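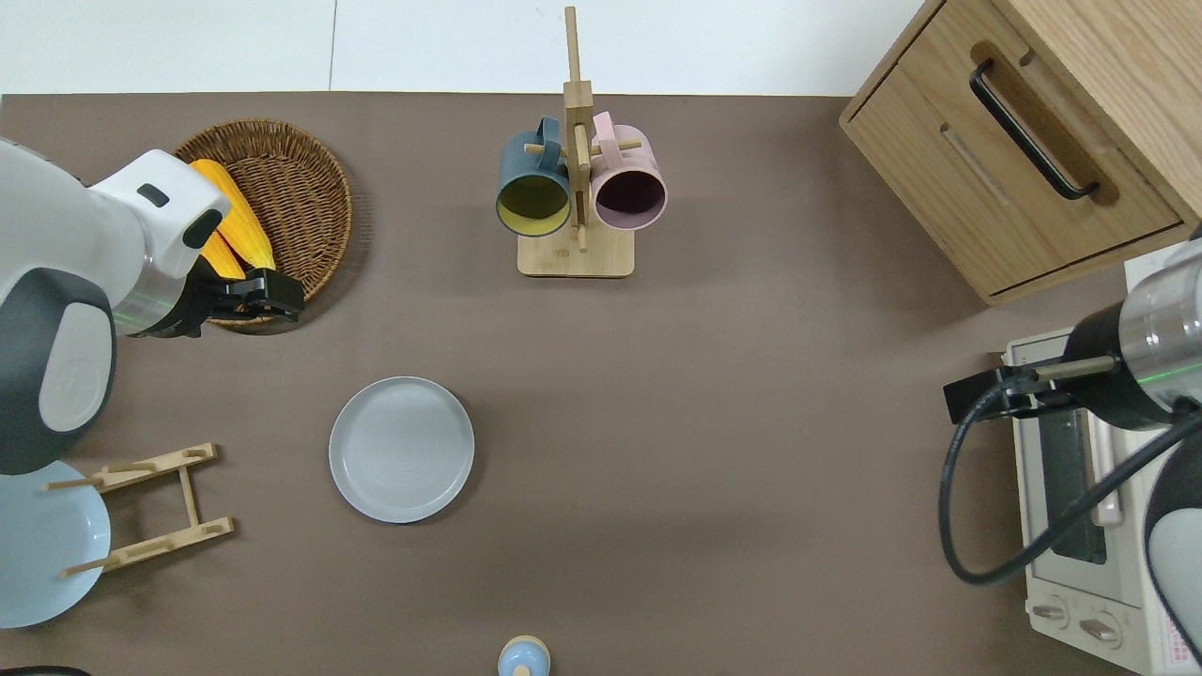 3.2 Organisation du plan de travail

Le plan étudié regroupe sur un même plateau brun les fonctions de rangement, de cuisson et de dépose des denrées. Nous reprenons le découpage en zones proposé par Kalinowski et Ersoy, en distinguant les supports verticaux (porte-assiettes, arbre à tasses) des contenants ouverts. Le corpus Siltura comprend 587 relevés, dont 192 comportent au moins un support vertical en bois.

Le porte-assiettes maintient la vaisselle plate sur chant. Son emprise au sol reste faible, mais l'accès à une assiette dépend de l'écart avec ses voisines — contrainte absente pour les tasses, suspendues par l'anse.

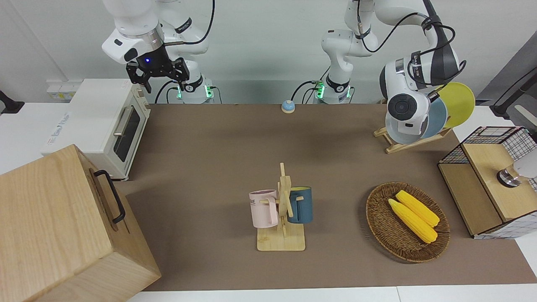

Figure 4. Mini-four blanc, arbre à tasses et porte-assiettes garni de trois assiettes rondes ; sonnette de service au fond.

Le four est traité comme un volume fixe. La zone de débattement de sa porte est exclue de la surface utile, règle déjà appliquée par Henriques au corpus Bristamley. L'arbre à tasses est codé par le centre de son socle et par l'orientation des ouvertures, le porte-assiettes par l'axe de ses barres. 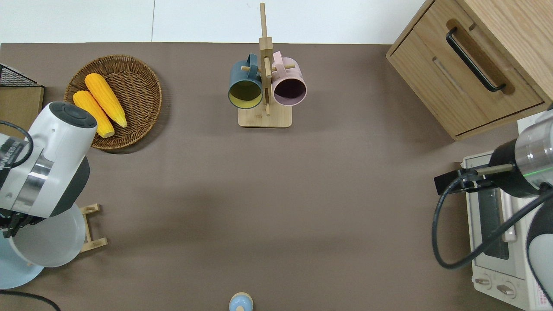
Les denrées placées en corbeille — deux épis de maïs dans la configuration retenue — sont codées avec leur contenant et ne reçoivent pas de position propre. Ce choix réduit à 58 le nombre de relations spatiales à annoter. Les désaccords entre annotateurs, limités à 5 relevés, portaient tous sur la frontière entre rangement et dépose ; ils ont été arbitrés par Işık selon la grille donnée en annexe B.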